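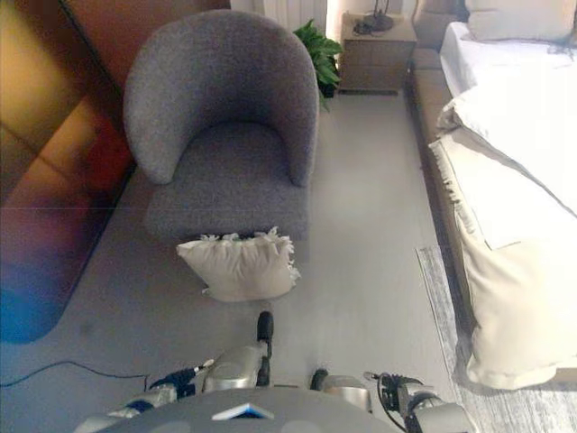

Kanini Mosoti told me over in the wiring thread that a left arm that goes limp in the middle of a reach is a cable until proven otherwise, and that I should quit reinstalling things. Fair enough! But I've been chasing the cable for a while now and I'm not convinced it's the whole story, so I'm giving this its own page and hoping somebody has been through it.

Left arm drops out on floor pickups, but only by the armchair
posted by halfmeterhank

The setup is a two-arm Temba base with Gedotora arms and the Nuren task software on top. I'm teaching it to tidy a bedroom, and the job that's killing me is the simplest one on the list: pick the throw pillow up off the floor in front of the gray armchair and put it on the seat. It drives up, stops, reaches down with the left arm, and somewhere between one run in three and one run in five the left arm just quits. I get fault 711, the brakes come on (most of the time, see below), and the right arm carries on like nothing happened until I hit the stop.

The part that made me go from annoyed to worried is that "most of the time." Twice now the brake on the left arm came on late. The arm sagged first, fingers down into the pillow, and then it locked. A pillow doesn't mind. My hand would, and I'd had my hand down there not long before, fluffing the thing up so the fringe side was on top. So I've stopped all runs with anybody inside reach and I keep the stop button in my hand, not on the nightstand where it had been living.

What I've done so far:

Swapped the left connector cable for the spare. Faulted the same afternoon.

Reseated the plug on the left forearm, then reseated it again with the screws properly tight (they weren't, my bad).

Reinstalled the Nuren package, clean, with the old calibration deleted.

Ran the left arm through the same reach with the base parked in the hallway. 396 reaches, no faults at all. I let it go through dinner and came back and it was still waving at nothing.

Ran the bed job, which is straightening the throw at the foot of the bed. That one mostly uses the right arm. No faults there either.

So it works in the hallway and it works on the bed, and by the chair it falls over. The chair corner is tight on the left, there's a big shiny panel right there, and I've got a cable crossing the floor on that side. My theory was that the shiny panel is messing with the cameras, the arm thinks it's about to hit something, and the software panics. But would that give me a 711? The manual has one line for it, "drive communication interrupted," and that doesn't sound like a camera problem to me.

I also wonder about the pillow itself. It's soft and it leans on the chair, so the fingers touch fabric before the robot thinks they should. Could a surprise contact trip this?

I have 3,465 recorded attempts from since July, if anybody wants numbers on something specific. I'm not an electronics person. I can hold a multimeter the right way up and that's my limit, so please go easy.

tessellate_me

It's the reflections. I had a mirror closet door and my robot refused to go anywhere near it, kept seeing a second room in there. I hung a bedsheet over the door and the problem went away. Try that before you spend money on anything. Matte film from the hardware store works too, but the sheet is free.

Also are you on the newest Nuren? They changed a bunch of stuff with obstacle margins.

brakes_before_breakfast

I'd do the sheet test too, it takes a minute, but I don't think it's going to fix this and I'd hate for you to get a few clean runs and call it done. A camera getting fooled by something shiny will make the arm stop early, or take a weird path, or refuse to plan at all. Those are all decisions the software makes, and when it decides to stop, it stops both arms and tells you so. You have one arm dropping off while the other keeps moving. The software didn't choose that. The left arm went away and the rest of the robot found out afterwards.

Same for the pillow. A surprise contact on a Gedotora shows up as a torque fault, at least on mine, and a pillow isn't stiff enough to bother it much.

So I'm with Kanini on this, it's in the wiring, but you may be testing the wrong piece of it. Look at what's different between the hallway and the chair. In the hallway you've got a parked base and, I'm guessing, lots of slack. By the chair the base has driven in, there's that thin cable coming across the floor from the left, and then the arm goes low and forward. That's about the longest path you could ask of it. The plug sticks out sideways from the arm, so when the forearm rolls, the plug rolls with it and the cable gets levered against the socket. A new cable won't help if the socket on the arm side is what's worn. You'd see exactly your pattern: new cable, same fault.

How I'd check it, with power on but the arm held in its stand mode and your other hand on the stop:

Park at the chair, not in the hallway. Take the pillow away so you can see what's going on down there.

Put the arm in the low reach pose and watch the cable between the floor and the plug. If it's straight, you've found at least half your problem. There should be a lazy loop in it.

Then power down fully, unplug, and wiggle the socket itself (gently!) with a fingertip. Mine moved by maybe the thickness of a fingernail. It's not supposed to move at all. Two of the little screws behind the cover had backed out and one solder joint was cracked.

If yours is cracked, don't resolder it on the bed with the arm still attached, ask me how I know – I burned a duvet.

Now the brake thing, and here I'm going to nag. Please don't treat the late brake as part of the same bug. Losing the cable shouldn't matter to the brake. It's held open by power and it should drop in by itself when the power goes, whatever the data line is doing. If it comes on late, either the brake is worn or the fault isn't cutting the power the way it should, and you won't fix either of those with a new socket. Do the sag test in your manual: arm straight out, no load, power off, watch the wrist against a mark on the wall. If it drops more than the number in the book, that arm is out of service until the brake is replaced. I wouldn't run it even with the room empty.

And see if you can set Nuren to stop both arms when either one is lost. On my version it's under group stop and it ships turned off, which I think is a terrible choice, but I'm only one grump with a forum account.

halfmeterhank

Came back to report since I hate threads that just stop. Posting this Nov 15, 2025.

I did the sheet first. Covered the whole shiny panel down to the floor and got a 711 on the fourth run, so that's out. Sorry tessellate_me, it did make the approach path a bit smoother though, so I'm leaving it up.

Then the cable. Straight as a ruler at the bottom of the reach! I felt pretty dumb. I'd tidied it along the wall back in the summer so I'd stop tripping on it, and that ate all the slack. The socket also moves. Not a lot, but I can feel a click. I've pulled the cover and one screw was sitting loose inside, and I can't tell if the solder is cracked or just ugly, so the board is going to the repair place in Flakdale and they'll look at it under a microscope.

Group stop was off here as well. It's on now.

The sag test is the bad news. It failed, by a good bit more than the book allows, so there's a new brake on order and the left arm is off the robot in a box until it shows up. I'm teaching the right arm to do the pillow in the meantime. It has to come in from the bed side and it knocks the pillow over more than it picks it up, but both of my hands are staying out of there.

One thing I still don't get is why the log shows the fault a little before the arm loses contact. If anyone knows how Nuren stamps its times I'd love to hear it.

brakes_before_breakfast

The arm and the base keep separate clocks and they drift. Restart both together and compare again. Glad you did the sag test.

Related
Fault 711 on startup only, goes away when warm
How much slack should a Gedotora forearm cable have?
Temba base stops short of glossy furniture
Group stop: which versions have it and where to find it
Brake replacement, how long did yours take?
Right arm knocks over soft objects on side approach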